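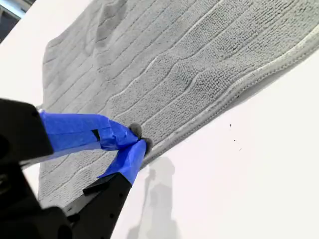
Deltcombe wash house swaps paper towels for cloth

Gray microfiber, ribbed, stitched hem along one edge. That's the new wipe at the Deltcombe wash house on Goltberg Street, and from January there won't be much else to dry your hands or your table with. The paper towel boxes come off the walls the first week of the month.

The wash house put up a notice on the front door this week and a longer one by the change machine. Short version: 853 cloths bought, 456 going into use right away, the rest held back in the store room until the first lot wears out. Two bins by the folding tables, clean on the left, used on the right. Take one, use it, drop it in. Don't take it home.

Cost seems to be the main thing. The notice says paper went up twice last year and the boxes were running out before noon on busy mornings. Regulars will remember the empty ones. There was also the matter of the drain in the back corner, which has been pulled apart three times for wet paper and is still slow.

The cloths come from Hedlund, the cleaning supply place out past the rail yard, same outfit that does the mop heads. They were picked after a month of trying out two kinds. The other was a flat weave, thinner, and dried faster on the rack but pushed water around the table instead of picking it up. The ribbed one won. Looped surface, a bit nubby, grabs lint — maybe too well, according to one comment on the sign-up sheet, which reads in full "picks up everything incl. my sock fuzz." Fair enough.

Washing them is the fiddly bit. Microfiber doesn't like fabric softener or high heat, so the cloths get there own machine, number 3, the one nearest the office. It will be out of use to customers from 6 to 7 every morning while the load goes through. Rest of the day it's yours as usual. Drying is on low, then they get folded and put back in the clean bin before the early crowd shows up.

A few things people have been asking at the counter:

Can you use them on the machines? Yes, outside and around the door. Please not inside the drum.

Bleach? No. Bleach spills get the old rags, kept in the bucket under the sink. Ask if it's empty.

Do the restrooms change too? Not yet. Paper stays in there for now, and the notice doesn't give a date.

What about cloths with frayed hems? Put them in the used bin with a knot tied in one corner and they'll get pulled out. The hem is the part to watch, the notice says. Once the stitching goes the edge curls up and the whole thing starts to shed in the wash. Hedlund will take back any that come apart in the first 2 months.

Worn cloths won't be thrown straight out. The Zirer bike shop next door has asked for them, grease and chains mostly, and will collect a bag whenever there's enough to fill one.

Not everyone is sold. The sign-up sheet has a fair number of grumbles on it, most to do with sharing a cloth with strangers, and somebody wants to know why the money didn't go on the broken dryer at the end of the row. The answer written underneath says the dryer part is on order. It said that in the fall as well.

If you'd sooner bring your own cloth, go ahead, just mark it so it doesn't end up in the bin with the rest. A laundry pen is on a string by the clean bin. Lost and found is already full of towels.

Hours don't change. Doors open at 6, last wash at 8:30 in the evening, and card payment is still down on the two big machines by the window — bring quarters. Comments on the cloths can go on the sheet by the change machine untill the end of January, or in the box at the counter if you dont want your handwriting up on the wall.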